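Stiden Furnished Apartments
Resident Manual, Section 7: Dining Area

7.1 Preparing the round table before a meal

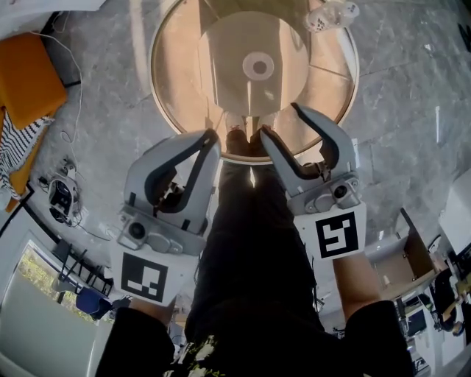 The procedures in this section apply to the round table, the seating and the floor of the dining area in all apartments of the Gilia building. Residents are asked to read them before the table is used for the first time. Kitchen counters are covered in Section 8.

1. Remove all small items from the tabletop, including bottles, cups and papers. Store cleaning products in the cabinet under the sink.

2. Wipe the tabletop with a soft cloth that has been dampened with plain water and wrung out well. Begin at the central disc and work outward, following each segment to the rim.

3. Clean the ring at the center of the disc with a dry cotton swab. Do not pour water or cleaner into the center hole.

4. Dry the whole surface, including the wooden rim, with a second cloth.

5. Place a mat under every hot dish. Mats are kept in the top kitchen drawer.

CAUTION: Do not use bleach, scouring powder or abrasive pads on the tabletop. Marks caused by these products are charged as damage under the rental agreement.

NOTE: Spills that reach the joints between segments should be blotted at once – do not rub.

7.2 Seating

1. Lift chairs when moving them. Do not drag them across the floor.

2. Shake out seat cushions outdoors or over the bathtub once a week. Cushions may be spot cleaned with mild soap and cool water.

3. Remove any cloth or throw from a chair before washing it. Follow the care label, and let the item dry fully before putting it back.

4. Keep cloths clear of the chair legs so that they do not catch under a foot.

CAUTION: Do not stand on the chairs or on the table. A step stool may be borrowed from the building office.

7.3 Floor

1. Sweep or vacuum the floor before mopping. Grit left under a mop may scratch the finish.

2. Mop with warm water and a small amount of neutral floor cleaner. Change the water when it becomes cloudy.

3. Keep off the floor until it is dry.

NOTE: The gray marble pattern can make clear liquids hard to see. Check the area around the table after each meal.

7.4 Reporting wear or damage

Loose segments, a lifting rim or an unsteady table must be reported before the table is used again. Residents should write to Tiina Vuorinen, Resident Services, giving the apartment number and a short account of the fault. Requests are answered within 16 hours. Repairs are carried out by Vanags – residents should not attempt to glue or tighten any part themselves.

Replacement cushions and table mats are ordered through Forano and are listed in Appendix B.

Section last revised 2023-12-10.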